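Druvside Microfiber Towels, 22-Pack, Gray
Reviewed 5/14/18

I have reached the age where a person has opinions about towels. My last set of cleaning cloths was made of retired T-shirts, and I was fond of them, but you can only polish a faucet with the faded remains of a 10K so many times before guests start to ask questions.

So I bought the Druvsides. They come folded in a clear bag with a cardboard header that promises "294 uses around the home." The uses are not listed. I have found six.

First, the smell. Out of the bag they have a faint whiff of new shower curtain, gone after one trip through the washer. Wash them by themselves the first time. I did not, and a navy sweater of mine now looks as if it sleeps with a cat.

On glass they are very good. I did the bathroom mirror with plain water and one towel, then went over it with a second one dry, and there were no streaks even in the late afternoon, when the sun comes in sideways and tells on everybody. The stove top was harder going. They pick up grease fine but they don't like to give it back, and after a month of bacon the kitchen ones have a permanent tan. Dusting is where they shine. I ran one along the top of the refrigerator and would prefer not to discuss what came off. 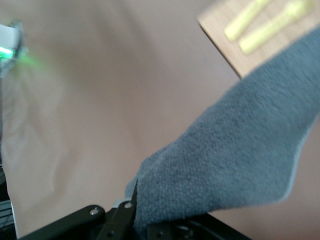 Absorbency is fair. A tipped coffee mug takes one towel and part of another. For anything bigger, such as a dishwasher with a grudge, get a real bath towel and save yourself the trips to the sink. I tried them on the car as well, where they did the windows nicely and then grabbed every bit of grit off the bumper and hung on to it. Don't use that one on paint afterward.

The edges are stitched, and on three of mine the stitching had started to wander by June of last year, which was my first pack. The second pack has held up better. I keep mine off the high setting in the dryer and skip the fabric softener, as the tag says to, although the tag is also the scratchiest thing on the towel and should be cut off before you go near anything shiny.

I also tried the Hesora version, which is thicker and feels like petting a rich person's slippers. It costs twice as much and takes all night to dry. If you only want a few for the good windows, get those. For a whole house with a dog in it, I'd stay with the Druvside.

Four stars. I'd go higher if they would print the list.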